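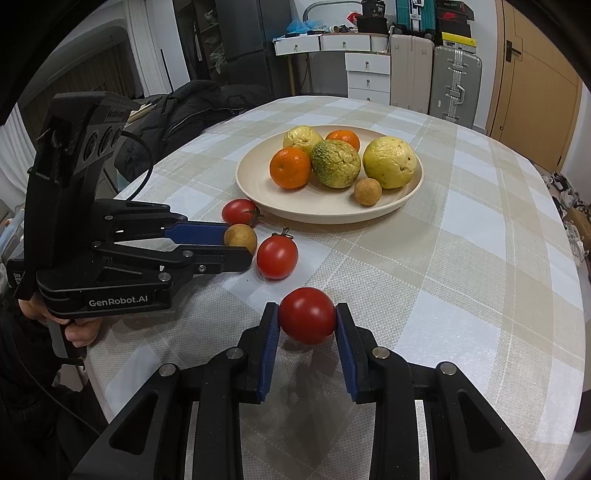 A tomato and a small brown fruit on the tablecloth.

Grurkus Produce Voucher Program
Progress report to the Forov Fund
November 25, 2019

Summary

The program is running, the money is going where we said it would go, and I am less sure than I was in the proposal that vouchers change what people eat. I'll try to keep those three things apart in what follows.

We signed up 212 households across Gatska and Issa. The grant agreement asked us to do that by the end of October and we did. I would ask the Fund to read that number with some care. Signing up takes one form and a few minutes at a table. It tells you that people will accept free vegetables, and we could have guessed that without a grant.

Voucher use

Each household gets a booklet to spend on fresh fruit and vegetables with any of our 11 vendors. Redemption in Gatska has been good from the first booklet on. Issa started slowly and has stayed slow. Our first explanation was that people there had not heard enough about the vendors, so we printed a map and sent it to every household. Redemption did not move. Our second explanation was the bus, which stops well short of the Issa market and does not run in the evening. I find that one more convincing, but I found the first one convincing too.

One vendor told us that all of the booklets reaching his stand, "100 percent of them," were being spent on items the customer had never bought before. We have no way to check this and I would not repeat it in anything the Fund publishes.

What people buy

The receipts are patchy. Larger shops give us an itemized slip, while most stalls hand us a stack of vouchers held with a rubber band. From the slips we do have, the favorites are tomatoes, onions, potatoes, bananas and apples. In other words, people are buying what they were probably buying already. If the vouchers only replace money a family would have spent on tomatoes anyway, then we are running a small cash program with extra printing costs. That may be a fine thing to run. It is a different thing from what the proposal described, and we should decide which one we want to be paid for.

Household survey

We got back around 40 completed surveys. The answers were very kind. Nearly everyone said they were eating more vegetables, and nearly everyone said they would like the program to go on. I would give little weight to either. The survey was handed out by the same staff who hand out the booklets, and it asked leading questions ("Has the program helped your family eat better?"). I approved that wording and should have caught it.

The written comments were more useful. Several people said the booklets are too large to fit in a wallet. Others said the expiration date is printed so small that they missed it. A few complained that prices at one Gatska shop went up after it joined. We looked at the shop's prices in October and could not tell either way, as we had no record from before. We will write down prices at every vendor in future, starting now, which is late.

Tasting tables

The tasting tables cost more staff time than anything else we do. They are pleasant and well attended, and people stay to talk. Whether anybody goes home and cooks differently is a question I can't answer from what we collect. Staff feel strongly that they matter. I have asked for one season of simple follow-up calls before we expand them.

Spending

Printing is over budget after the second run of maps. Travel is under. Vendor payments are on time, with one exception in Issa, where we had the wrong bank details for six weeks. The vendor has been paid in full and is staying with us.

Next period

We plan to reprint the booklet in a smaller size with the expiration date on the front cover. The survey will be rewritten and mailed, with a stamped return envelope. In Issa we want to try two vendors closer to the bus stop, and if redemption is still low by spring I would support moving the unused money to Gatska – or giming it back, if the Fund prefers that.

We are not asking for an increase at this time. The vendor payment ledger and the blank survey form are attached.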